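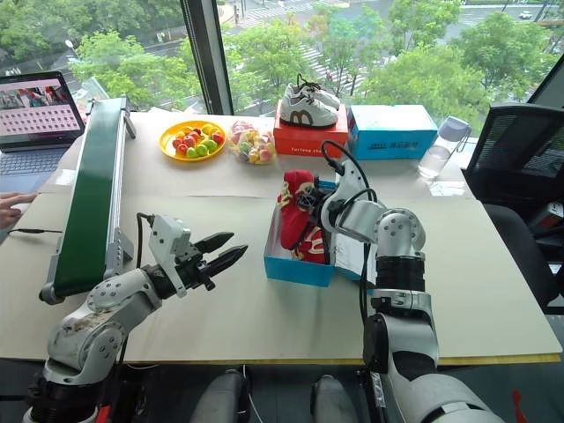

*A red shoe with yellow and white detailing.*

# Grendcombe Shoe Repair: common questions

**Do I need to book?**
No. Bring your shoes to the counter at 14 Takagi Row during opening hours. If you want to talk through a bigger job, such as a full resole on walking boots, ask for Ott Petrauskas.

**How long will it take?**
Heels and stitching are normally ready in two working days. Resoles take a week. We are slower in May, when the walking season starts and the boots come in.

**Can you repair trainers?**
Often. We can reglue a sole, patch a heel lining and restitch a split upper. We can't replace the foam inside a midsole.

**Can you change the colour of my shoes?**
Leather, yes. Canvas and mesh, no. Dark to light doesn't work well on any material and we will usually turn it down.

**Should I clean them first?**
Please knock off any mud and take out the laces. Insoles can stay in unless they are custom made.

**What if a repair fails?**
Bring it back within 200 days with your ticket and we will redo the same repair free of charge. Ordinary wear is not covered.

**I've lost my ticket.**
Give us your surname and the rough date you came in. Ona Liepiņa keeps the counter book and can look it up. You will need to show some ID.

**What happens to shoes that aren't collected?**
We text you twice. After 151 days they go to charity.

**Can I post my shoes to you?**
Yes, within the UK. Use a strong box and put your name and phone number inside it. Return postage is added to the bill.

Prices last changed on Wednesday, October 1, 2025. The current list is at the counter.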